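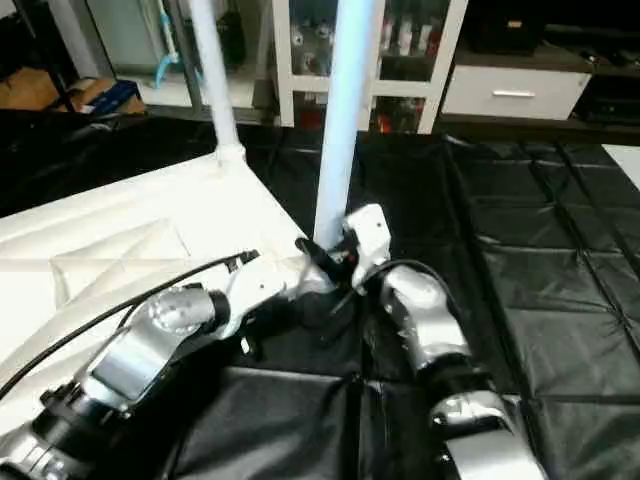
Pole-and-socket furniture has crept into nearly every room of our house over the years, from the clothes rail on the landing to the children's play frame and the airer in the spare room, and I've become quite fond of putting it up. It's light, it packs down into a bag, and you hardly ever need more than your hands. What it does ask for is a bit of patience at the start, and a soft floor to work on. Black quilted padding like the sort around the light-blue pole is ideal, as a dropped pole won't chip your tiles and your knees will thank you by teatime, but an old duvet folded in half does nicely too. Lay it out well past the edges of whatever you're building, further than you think you'll need, because poles have a habit of rolling away just when you've got both hands full.

## Before you push anything together

Tip everything out and sort it by length and width first. I know it's tempting to get going (I am the worst for this) but so many of these sets have two lengths that look the same until you stand them side by side. My Lurnen rail came with uprights of 2,000 mm and another pair just a touch shorter for the back, and I built the whole thing the wrong way round before I noticed it sloping gently towards the wall like a tired donkey.

Wipe out the sockets with a dry cloth wrapped round a pencil. Cardboard dust and crumbs of packing foam collect in there, and even a little will stop a pole going fully home. Then run a fingertip round the cut ends of the poles. If you find a rough lip, a few strokes of fine sandpaper will see to it, and do wipe the dust off afterwards.

Lay the corner pieces out on the floor where they'll end up. Perrine Rolland, who taught me most of what I know about flat-packs and lives in a flat the size of a cupboard, draws a little plan on the back of the instructions and ticks off each corner as she goes. I laughed at her once and have copied her ever since.

## Getting a pole in straight

1. Stand the pole upright in its socket and look at it from the front, then walk round and look at it from the side.
2. Hold it low down, close to the joint. Holding it at shoulder height feels natural but gives you a great long lever, and that's how fittings get cracked.
3. Press down with a slow quarter-turn one way and then back the other.
4. Stop when the pole meets the bottom of the socket. A pencil mark on the pole, made at the depth of the socket beforehand, tells you when you're there. It rubs off with a damp finger later.

Fit all the uprights loosely before you tighten a single one. If the first corner is done up hard, the last crossbar will be a finger's width short and you'll be undoing the lot, probably in a temper, probably with supper waiting.

For a stubborn push fit, put a smear of washing-up liquid round the inside of the socket. Please don't use cooking oil. It never dries properly, it gathers fluff, and the pole will creep round every time somebody leans on it. With a threaded collar, leave the soap out altogether and turn it backwards first until you feel the thread drop into place, then forwards. That one small thing has saved me more crossed threads than I care to remember.

If your piece has a padded base or mat, put that in when its instructions tell you to and don't be clever about it. I left mine till last on the play frame and had to take two poles out again to get the corners tucked under. 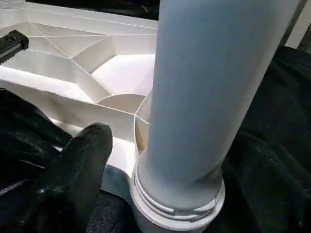

**Why does my upright wobble even though the collar is done up tight?**

Most often the pole isn't seated all the way down, so the collar is gripping it too near the end. Loosen the collar, press the pole firmly to the bottom of the socket and tighten again by hand. If it still moves, wind a single turn of masking tape round the end of the pole and refit it, adding a second turn only if the first isn't enough.

## Once it's up

Give it a night before you load it, then go round every joint again in the morning with a cup of tea. Things settle, particularly on carpet, and you'll nearly always find one collar that wants another nudge. Start with the light things. On a clothes rail I hang the shirts first and put the winter coats at the two ends, near the uprights, where the bar bends least.

A base that skates about on a hard floor can be weighted. I use freezer bags filled with 500 g of dry sand apiece, tied, then tied inside a second bag, and tucked where they won't be kicked. Plastic bottles of water would do, though I've had one leak on floorboards and wouldn't risk it again.

For cleaning, warm soapy water and a soft cloth is plenty. An old toothbrush gets into the grooves of a thread and behind the ribs you find underneath moulded plastic bases, where the dust goes grey and felty if you leave it a year. Avoid scouring cream, which takes the shine off coloured poles in no time.

## Taking it down again

Work from the top, and twist as you pull. When a pole has stuck fast, lay a cloth soaked in warm water round the socket for a few minutes and try again wearing rubber gloves, for the grip. Put a strip of masking tape on each pole as it comes out and write where it lived: "back left", "top bar" and so on. Bundle them with soft ties, elastic bands perish and leave a sticky brown mark, and keep the small fittings in a bag tied to the longest pole. Mine go behind the wardrobe until June, when the airer comes out into the garden.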